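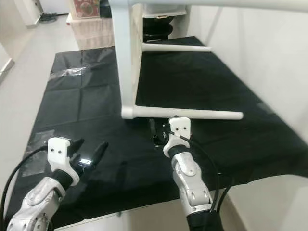 May 28, 2018
By Perihan Kılıçarslan

Ticket: gray marks and sticky floor, reading room, Tivport branch
Product: Dhanial floor finish, matte, two coats
Status: waiting for supplier

Problem as reported

The vinyl floor in the reading room was finished by Cedmont in November. For the first months we had no complaint. Now there are gray marks in many places, mostly short lines and half circles, and near the radiators the floor feels sticky under the shoe. After washing, the marks become lighter, but the next morning they are visible again. The corridor has the same vinyl from the same delivery and it has no problem at all.

What I checked first

1. Cleaning product. The cleaning staff use Brernura neutral cleaner, 50 ml in 5 liters of water. I asked to see how it is measured. It was poured directly from the bottle, without the cap, so the dose was certainly higher than on the label. I have put a measuring cup in the closet.

2. Rinsing. There was no rinse with clean water. I rinsed one area near the window two times and let it dry with the door open. The sticky feeling was gone there, the gray marks stayed.

3. Dirt from outside. The entrance mat is worn in the middle, so I exchanged it with the one from the back door. I saw no difference until now, but I do not expect a quick result from a mat.

4. Marks from the furniture. The half circles made me think of something that is turned or pulled on the floor. We have white plastic stools with round tube legs in this room, and they are moved often. I pulled one across the rinsed area with a person's weight on it, then without. With weight it leaves a gray line, without weight almost nothing.
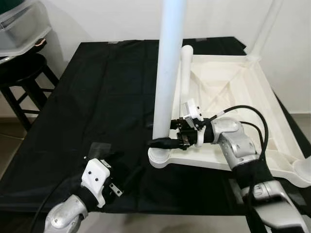 The line can be removed with a white pad and warm water, but the finish under it becomes a little shiny. On the corridor floor I repeated the same pull and there was no line. So for me the stools are only one part of the answer, and the finish in the reading room is softer than it should be.

5. Heating. The radiators were on during the weekend when the second coat was applied. I found this in the old work sheet from Cedmont, which says "room warm, windows closed." It also says that the second coat was started 6 hours after the first one. I do not know if this is enough for this product - please confirm.

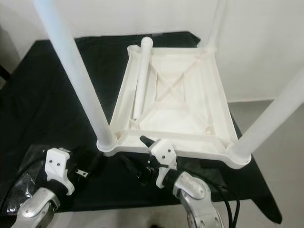

6. Felt pads. I tried self-adhesive pads, but they came off after a short time. Please advise if there is a better kind for tube legs.

Questions to the supplier

Can a coat which stayed soft still become hard, or does it have to be removed? If it must be removed, can we do only the area near the radiators, or will the border be visible? The offer we received for the whole room is 4,000 and we have not planned this money.

Also, please send the data sheet for the matte version. The one I have is for the gloss version.

Until we have an answer, the room stays open. We wash with the correct dose, we rinse once, and the white pad is used only on marks that are really disturbing. I will add the results from the window area to this ticket.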